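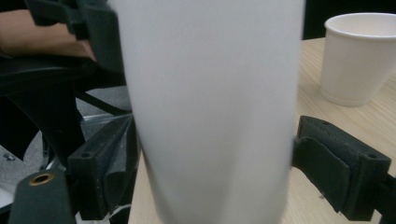

A plain white container between two black gripper fingers.

Call for participants: renters and first-time buyers in Jollbridge

Jollbridge Home Counseling is looking for 80 households to take part in a study of our own services. We have offered free rental and homebuyer counseling in Jollbridge and Matmont for years, and our brochures say it helps. We are not convinced the brochures have earned that sentence.

Last year 290 households finished our budgeting and lease workshop. Most of them filled out a form on the way out the door, and most of the forms were glowing. People tend to be polite to someone who has just given them coffee and a folder. Whether any of them argued a fee off a lease, kept an apartment they would have lost, or put away a down payment is a question the forms never asked.

Who we want to hear from

You can apply if you are 18 or older, live in Jollbridge or Matmont, and rent your home or hope to buy one for the first time. You do not need to have used our services. If you came once, thought it was a waste of an evening and never returned, please apply. Satisfied customers are easy to find and we have heard from plenty.

We can't accept current employees, their relatives, or anyone who works for a landlord or mortgage lender. Landlords will get a separate survey.

What you would do

You would sit for three interviews over nine months, starting in July. Each takes an hour, in person at our Fu Street office or by phone. We will ask what you pay for housing, what repairs you have requested and how long they took, and whether you followed any advice you were given, ours or someone else's. Between interviews you fill in a one-page log each month. It is dull. An earlier version ran to six pages and hardly anyone returned it.

Half of the households will be offered counseling right away and the other half after the last interview. Assignment is by lottery, and calling the office will not change it. If you are facing eviction or foreclosure now, don't wait on this study. Call our front desk and you will be seen either way.

What you get

Each household receives $30 per completed interview, by check or grocery card. We know some studies advertise a prize drawing instead. There is no drawing here, and no one will be handed a $3,000 grant toward a down payment, whatever you may have read on the neighborhood message boards. Taking part does not move you up any waiting list.

Your information

Interviews are run by Skunow, an outside research firm, so that you aren't asked to grade your counselor to her face. We will not see names or addresses with the answers. Your landlord will not be told you are taking part. You may skip any question or quit at any point and keep what you have been paid.

The results will be posted on our website in full, including the parts we won't enjoy.

How to apply

Pick up a form at the Fu Street office or the Matmont library, or ask the front desk to mail you one. Forms are available in English and Spanish. An information session will be held at the library on Sunday at 2 p.m. Children are welcome. Bring hard questions, and a copy of your lease if you have one handy.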